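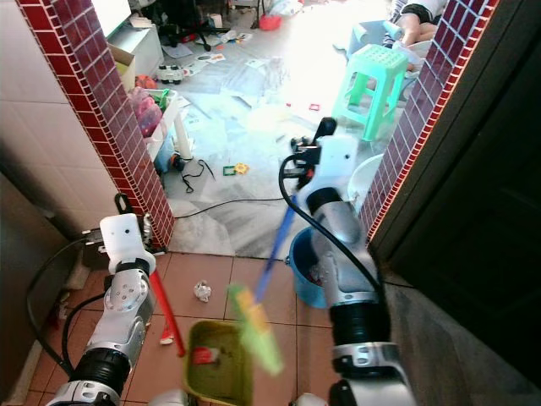

Dustpan and brooms on the tiled floor by the doorway, with the blue bucket behind (item 4)

Nuttall House Residents' Group
Minutes of the meeting held on November 10, 2020, by telephone

Present: Harriet Park (chair), Thaddeus Yazzie, Perihan Değirmenci, Corinne Mbeki, Corinne Marchetti (minutes)

Both Corinnes being present, initials are used below: CMb for Corinne Mbeki, CMa for Corinne Marchetti.

1. Apologies
None received.

2. Minutes of the last meeting
Agreed, with one correction. Under item 6 the bill for the hall lights was to be sent to Trustach and not to the residents. CMa will amend the file copy.

3. Matters arising
The letter to Trustach about the back gate has been sent. No reply yet. TY will ring them.
The spare key to the meter cupboard has been returned and is with HP.
The notice about bicycles on the landing is still up. It was agreed to leave it.

4. Cleaning of the ground floor
PD reported on the doorway between the tiled floor and the playroom. Small litter collects on the red-brown tiles there, mostly paper and wrappers, and gets carried into the playroom on people's shoes. She asked that the tiles be swept before the playroom floor, as the marble pattern in there hides very little dirt when the lights are on.

The green dustpan is to be kept with the blue bucket. PD has twice found the dustpan upstairs. CMb thought this was her household and said it would not happen again.

The bucket has been used for sweepings and also for mopping. HP said it should be one or the other. After some discussion it was agreed that the blue bucket is for sweepings only and is to be emptied into the outside bin at the end of each session, with the mop bucket kept under the stairs. CMa to write a label.

Brooms. TY asked whether a new one was needed. PD said the red and the blue would both do for another year. The green and yellow brush head should be knocked out over the bin after use, not over the basin, where it blocks the waste. No purchase agreed.

Cables. CMb raised the long black cable lying on the playroom floor just past the threshold, and the loose wire further in. Both have to be stepped over or swept round. TY will find out which of them are still needed and clip the rest up out of the way. Until then anyone sweeping should lift the cable and sweep under it.

Toys. Magnetic tiles are being left on the playroom floor. Parents are asked to have the children put these away before the sweeping starts. Anything picked up goes in the toy box and not in the dustpan. PD has already had to fish pieces out of the outside bin.

The rota stays as it is: three households in turn, changing on the first of the month. CMa and HP will swap turns in May.

5. Supplies
CMb presented a quote from Musitz for bin liners, floor cleaner and paper towels. The smallest order of liners is 200. HP asked where they would be stored. CMb has room in her hall cupboard. Order agreed.

It was noted that the floor cleaner bought last time left the wall tiles streaky. CMb will ask for the plain one.

6. Tiled pillars
TY has looked over the two pillars with the small dark red tiles. The grout is sound as far as he could tell. He would like it scrubbed at the foot, where the mop water splashes, and offered to do the left-hand one if someone else would do the right. PD agreed to do it. A stiff hand brush is to be used, with no bleach.

HP asked about the dark brown door, which has been sticking in damp weather. TY to plane the bottom edge if Trustach have no objection.

7. Money
Balance stands at nearly 500 pounds. The Musitz order will come out of this. No other spending was proposed. CMa has asked for receipts to be put through her door in an envelope with the name of the shop on it.

8. Any other business
Parcels for Pristasby Road are again being left in our hall. HP will speak to the delivery office.
CMb asked that the outside bin lid be closed fully on account of foxes.
PD asked for the playroom window to be opened while sweeping is going on. Agreed.

9. Next meeting
To be arranged by HP, again by telephone.

Actions
TY: ring Trustach about the gate and the door; sort out the playroom cables; scrub left pillar
PD: scrub right pillar
CMb: Musitz order, with plain floor cleaner
CMa: correct the last minutes; label for the blue bucket
HP: delivery office; date of next meeting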